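Subject: Re: [history-on-screen] Omelel, the canal series, episode 2
From: Wafula Lyimo
Date: March 30, 2024

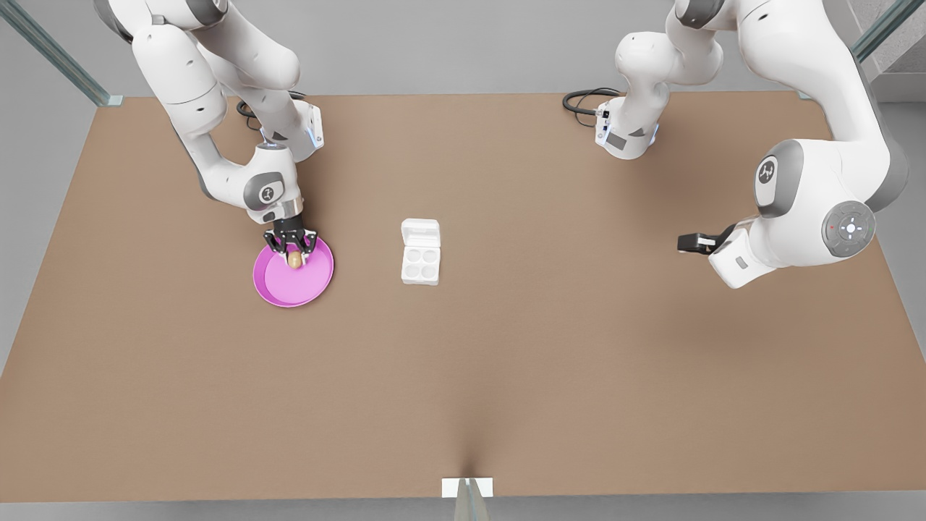

1. The voiceover problem

Hjalti Grímsdóttir wrote:

> I watched the second part of Omelel last night and thought it was a big
> step up from the first. The section on the lock keepers at Gisstead was
> moving, and I was glad to see the wage books on screen for once. My only
> gripe is the music. Otherwise I'd say this is the best thing anyone has
> made about the Prakthorpe canal, and I'd happily show it to my evening
> class. Did anybody else feel the narrator had won them over by the end?

Not me, I'm afraid. I've now sat through it twice, the second time with a notepad, and I liked it less.

The narrator tells us that the canal "changed everything" for the people who lived along it. She says it at the top of the hour, again after the bit on the coal boats, and once more over the closing shots of the towpath. What did it change, and for whom? We get a family who moved from a farm to a lock cottage and seem to have been cold and short of money in both places. I'd have liked someone to ask whether the move made them any better off. The program has the wage books right there and doesn't use them for that.

2. The wage books

You were glad to see them, and so was I, for the nine seconds or so they stayed up. I paused it. The page on screen is from the summer, and the heading says July. The narrator is talking about the winter freeze at that point, when the boats were stuck and the keepers supposedly went unpaid. A July page can't tell you anything about that. Maybe the winter pages say exactly what she claims. Then show us one of those.

I've seen a few of the Prakthorpe books myself, years ago, when they were still kept in the old toll office. The winter entries I read had keepers on reduced pay – low, but still pay. I only got through one volume and won't swear to the rest.

3. The 200 families

This is the figure I'd most like to see a source for. We're told 200 families were turned out when the basin was dug at Gisstead. Chege, whose history of the basin is still the one people lean on, gives 109 households and says plainly that a number of those were let go later, when the warehouses went up. You can argue with Chege (I have), but at least there's a footnote to argue with. If the makers found something new, that's real news and they should have said so on camera. If they rounded up because it sounds better, I'd rather know that too.

4. The reenactments

I know some of you don't mind these. I do. There's a long one with a keeper's wife reading a letter by the stove, and it's shot and scored so that you take it for a real letter. The credits list it as "based on accounts of the period." Which accounts? I ran that part back and there isn't a hint in the narration that the words were written for the show. For a class, Hjalti, I'd want to warn people before that part comes on.

The actor playing the engineer is fine. He has 4 scenes and is made to look worried in all of them.

5. What I did like

The aerial footage of the flight of locks is excellent, and the retired boatbuilder is worth the whole hour. He talks for maybe two minutes about how you'd bring a loaded boat into a lock with one horse and a tired child, and you learn more from him than from all the maps. I can't see why he was kept to that. He should have had a third of the program.

I also agree with you on the music.

The last part is supposed to cover the railroad years and the closing of the upper locks. I expect we'll hear that the railroad "killed" the canal, when the Gisstead end was still carrying stone 25 years after the line opened. I'll be pleased to be wrong. If anyone has the press notes, or knows who advised them on the history, could you post it here? I looked through the credits for an adviser and found a hair stylist, a drone crew and two people thanked for parking.

Hjalti, I don't mean to spoil it for you. If your class does watch it, I'd be curious to hear what they make of the letter.

Wafula

Recent threads
Omelel, episode 1: first thoughts
Who owns the toll office papers now?
Narrators we can stand
Subtitles on older canal films
Chege's basin history – any copies for sale?
Reenactments, again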